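El judo suelo de Costier se muda a Mitgate (y hay plazas para septiembre)

Miércoles 21 de agosto

¡Por fin puedo contarlo! Llevo desde junio mordiéndome la lengua, pero ya está firmado: el grupo de judo suelo del club Costier deja el sótano de siempre y se va al pabellón Mitgate, con tatami nuevo, vestuarios con agua caliente (los que habéis entrenado en enero sabéis de qué hablo) y sitio para rodar sin clavarle el talón al de al lado.

La sala tiene 110 metros cuadrados de tatami, casi el doble de lo que teníamos. Balthasar Pichler seguirá llevando el grupo de adultos y además abre uno de iniciación, pensado para gente que no se ha puesto un judogi en su vida. Le pregunté si iba a ser suave y se rió, así que no prometo nada. Lo que sí me dijo es que el primer mes será todo caídas, salidas de inmovilización y mucha movilidad de cadera, y que las luxaciones las deja para más adelante.

Los horarios quedan así: adultos, lunes y jueves de ocho a nueve y media de la tarde; iniciación, los martes a las siete. Los sábados por la mañana habrá tatami abierto para quien quiera venir a repasar, también de otros clubes. A mí ese rato es el que más ilusión me hace, porque en el sótano era imposible y acabábamos haciendo turnos en una esquina.

La mudanza nos ha costado 3299 euros entre transporte, fundas y el arreglo del suelo. Una parte salió del torneo Wan, aquel de primavera en el que acabamos todos afónicos, y el resto lo pone el club. La cuota no sube este curso, que es lo primero que me preguntáis por el pasillo.

Para apuntarse hay que pasar por la secretaría del pabellón o hacerlo en Pliteo, la aplicación que ya usábamos para las competiciones. En iniciación caben 24 personas y ya hay unas cuantas anotadas, conque no lo dejéis para el último día. La primera clase de prueba es gratis; si no tenéis judogi, venid con pantalón largo sin cremalleras y una camiseta que no os dé pena estirar.

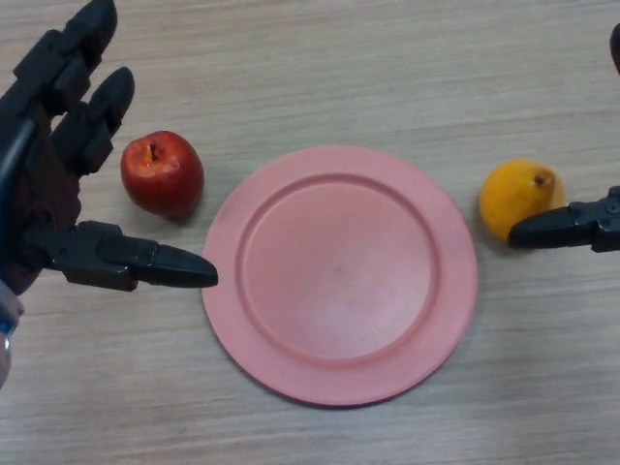 Una manzana roja y un plato sobre la mesa.

Y una cosa más, que luego se me olvida: el club busca judogis usados para prestar a los que empiezan, sobre todo tallas pequeñas. Si tenéis alguno en el armario desde que erais cinturón amarillo, traedlo lavado (¡lavado, por favor!) a cualquiera de los entrenamientos. Yo ya he llevado dos, y el cinturón naranja me lo he quedado por cariño. El grupo de adultos arranca el primer lunes de septiembre y el de iniciación, al día siguiente.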